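How I clean sunnies and their cases without wrecking them

Every spring I go round the house collecting sunglasses. They turn up in the glovebox, in beach bags, in the bowl by the door, and once in the peg basket. By September 2020 I had a proper pile of them, so I finally sat down and worked out a routine that doesn't leave me with smeary lenses and a case full of sand. A few friends asked for it, so I've written it up!

It takes me 45 minutes to do the whole household's lot. A single pair is a five minute job, plus drying.

What you'll need

A small bowl of lukewarm water
Plain dishwashing liquid (no moisturiser, no citrus, no added anything)
2 microfibre cloths, one for washing and one for drying
A soft toothbrush, the baby kind if you can get it
Cotton buds
A dry paintbrush or make-up brush for the case
A tiny screwdriver, if your arms are loose

I use the Omell cloths because they came in a big pack and they don't shed, but any decent microfibre will do the trick. Please don't use your T-shirt. I did that for years and I've got the scratched lenses to prove it.

Step 1: Rinse before you rub

This is the one people skip. Sunnies that have been to the beach have grit on them even if you can't see it, and the moment you wipe, you're sanding your lenses. Hold them under a gentle cool tap for a few seconds on each side. Not hot! Hot water can do nasty things to coatings, and I lost a lovely pair of Sikora ones that way (the mirror finish went all crackly round the rims).

Step 2: Wash with your fingertips

One drop of dishwashing liquid on each lens, wet fingers, little circles. Do the front, the back, then the bridge and the bits that sit on your nose. Sunscreen builds up there something shocking. If it's gone cloudy where the lens meets the rim, that's where the baby toothbrush comes in, but keep the bristles on the frame and off the lens.

See-through frames show everything, by the way. On a black pair you can get away with a bit of old sunscreen, but on a clear or pastel pair it goes yellowish in the corners, so give those a second go with a soapy cotton bud.

Step 3: Rinse again and dry

Back under the tap, shake gently, then pat with the dry cloth. Pat first, polish second. Leave the arms open for a while so the hinges can dry out — water sitting in there is how you end up with that orange crust on the screws.

Step 4: Do the case while you wait

There's not much point putting clean sunnies into a dirty case. Open it right up, turn it over and give it a few taps on the bottom over the sink. Then work round the inside with the dry brush, paying attention to the hinge end and the curve where the lid meets the base, which is where the sand hides.

What you do next depends on the lining. Fuzzy lining: sticky tape wrapped round two fingers, press and lift, repeat until you're bored. Smooth lining: a barely damp cloth with a smidge of soap, then a dry one.

I do mine on a tatty old surface that's already stained and scuffed, so a few more marks won't bother anyone. My favourite case at the moment is the one with the newspaper-style lettering round the rim, black and red on white. It's smooth inside, so it's the easy sort, and it sits next to the pink pair with the purple lenses.

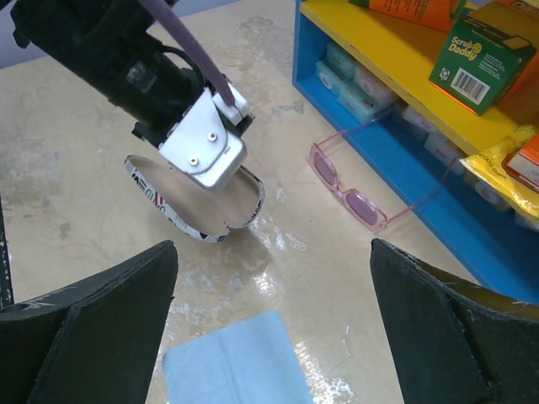 Teodor Górecki reckons I'm too soft on cases and that a hard one should go straight in the sink with the dishes. He's been doing it to his Wusa case for ages and it's still going strong, he tells me, although he did admit the lid doesn't snap shut like it used to. I'd be careful with anything that has printed paper or fabric on the outside. Test a spot near the hinge first, and if any colour comes off on the cloth, stick to dry brushing.

Step 5: Tighten up the arms

Fold and unfold each arm. If it flops, give the hinge screw a quarter turn and try again. Stop as soon as you feel a bit of resistance. I've stripped one of these by being keen and had to take the poor things to the optometrist, who fixed them in ten seconds and was very nice about it.

Step 6: Put them away properly

Lenses up, arms folded, cloth over the top. I used to tuck the cloth underneath, but over the top stops the lid rubbing. Everything needs to be bone dry, lining included, or you'll open it in October to a smell like old bathers.

A few extras

Window cleaner is a no from me, and so is vinegar. Both can eat into coatings.

For the car I keep a spare cloth in a zip-lock bag. Loose in the glovebox it just collects crumbs.

If a scratch catches your fingernail, no amount of polishing is going to bring it back. I've tried the toothpaste trick and it made a foggy patch right in the middle of the lens.

Kids' pairs I do last, in fresh water. You'll see why when you look in the bowl.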